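Filed under: Cell Checks / Grasp Data
2 comments | 7 shares

Bin cell check, before the March pick set
Checked by Yae Koyama, 7:40

E-stop: OK
Bin clamps: OK
Disk space: OK, 319 picks saved so far 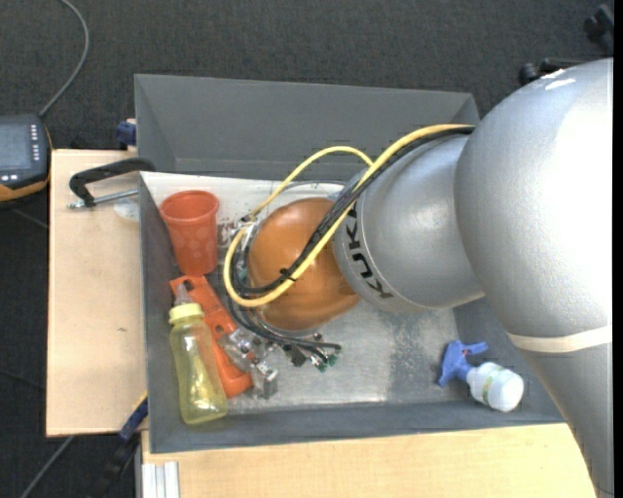

Picks get logged only after the operator marks each one good or bad. Keep the object mix as it is, with the baby bottle overlapping the orange piece, and leave the spray bottle on its own side. Check the yellow cable loop at the wrist before each block.

Comments
Ryota Matsuda: Clamps rechecked at pick 51. Fine.
Csaba Vida: Stop at 422 and back up.

Recent
Mutora gripper pad wear
Labeling failed picks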